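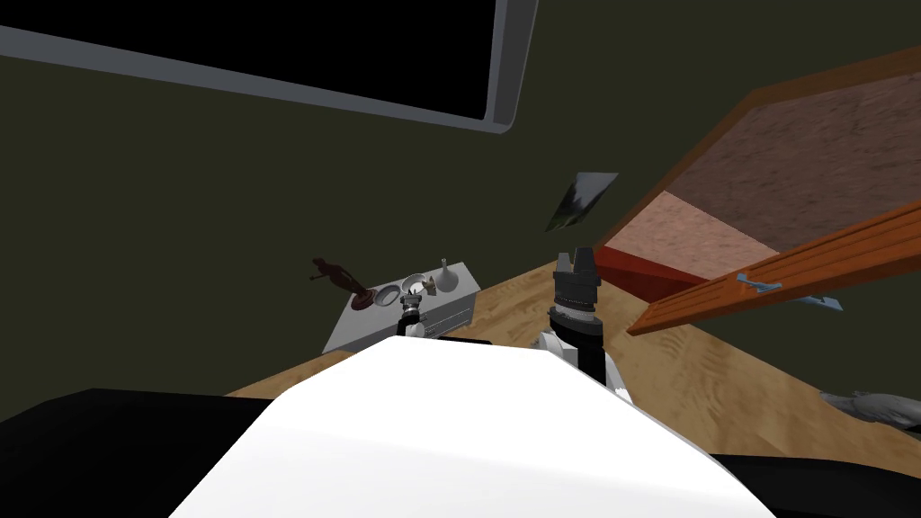
Savora opens its doors, robot tidies at its own pace

Savora held its open day at the Conisby works on Tuesday, and 200 people came to see a two-armed household robot practise in a simulated room. The firm says it has run 1,606 trials on the computer so far.

Visitors took turns choosing jobs for it from a list. Dishes were the favourite. Vases made people nervous, although a virtual one costs nothing to replace.

"My lad is slower than that, and he's real," said Hamish MacLeish, who had travelled over from Kerr and stayed 40 minutes – most of them beside the biscuits.

Savora plans a second open day in May. Booking is through the front desk, and parking is behind the Jurner building.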